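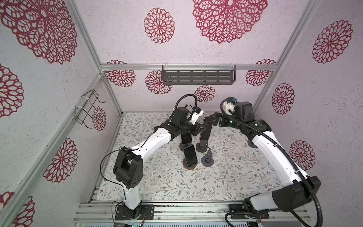 I have owned too many phone stands for a while now, and on 10th August I finally sat down to decide which ones to keep. I work from home three days a week and there are two phones on my desk, mine and the work one, so I need two stands. I had a drawer of them.

The round ones won. A round base takes up little room and I can turn it without lifting the phone. My favorite is a small dark one that the phone just drops into. It holds the phone upright, which I like for reading messages but not for video calls, where it points at my chin. For calls I put a paperback under it.

The tall bracket kind is better for calls. It gets the screen closer to eye level, and the charging cable has somewhere to go. The downside is that it tips if you poke at the top of the screen. I tried sticking felt pads underneath and that made it worse — it slid around instead. I took them off again and cleaned up the glue with rubbing alcohol.

Then there is the flat disc type with the tab that turns up at the back. I bought mine at Stukell in February, on the clearance shelf for $4. It looks like nothing, but it packs well, so it lives in my travel bag now. I would not use it on a desk every day.

Tianyou Feng asked in the comments last time whether a heavier base is worth paying for. I think so, up to a point. The Kerkon I had weighed about 300 grams and never moved, but the slot was too narrow for a phone in a case. I took the case off every morning for 12 days and then gave the stand to my sister, who doesn't use one.

Things I check now before buying: slot width with the case on, whether the cable fits underneath, and whether I can lift the phone out with one hand. If the whole stand comes up with the phone, I send it back.

The drawer has tape and batteries in it now. Next I want to sort out the chargers, which are in a shoebox in the hall closet.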